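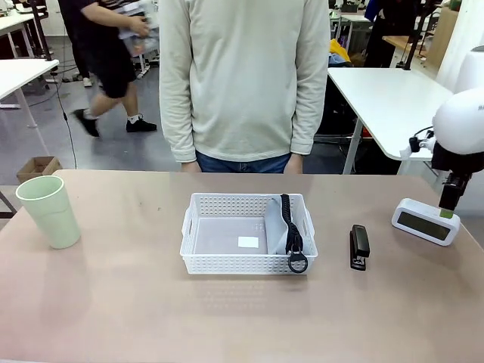

Mint tumbler and white basket on the table.

Surkbridge Drawer and Shelf Labels, pack of 10

I've been making these labels in my spare room for ages now, and they're still the thing I get the most emails about (mostly lovely ones, a few about glue!). They're plain white paper with a slightly rough finish, so a pencil or a biro will write on them without skidding about. You get 10 in a pack, all one size, with the corners left square.

I used to do a rounded version called the Pekton. It looked sweet but the corners lifted after a few weeks, and I got fed up with posting out replacements, so that one's gone for good.

How they stick

The backing is a low-tack gum. Press it down with your thumb, count to eight, and leave it alone for the evening. It likes painted wood, glass jars and most smooth plastic. It doesn't like wicker, raw pine or anything you've just polished – wipe the polish off with a bit of washing-up liquid first and let it dry properly.

Getting them off again is easy enough. Warm the label with a hairdryer and peel from one corner, slowly. I've had them on my own spice jars since October and they came away clean, apart from the turmeric one, which had gone a rather alarming yellow.
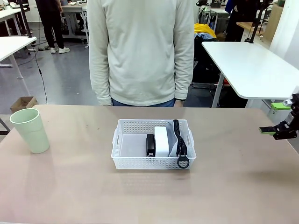 Ordering and postage

The item code is 1610, in case you're filling in the paper form. Annelore Kleinschmidt packs the orders with me, and she'll pop in a spare label if you ask in the notes box. Postage is second class unless you pick otherwise.

Hinds stock the same pack over the counter if you'd like to feel the paper first. The cream ones are called Wanov and they have their own page – same gum, heavier paper, a bit dearer.

Last price change: April 29, 2022. Trade orders, please email me before you pay and I'll sort out the discount by hand.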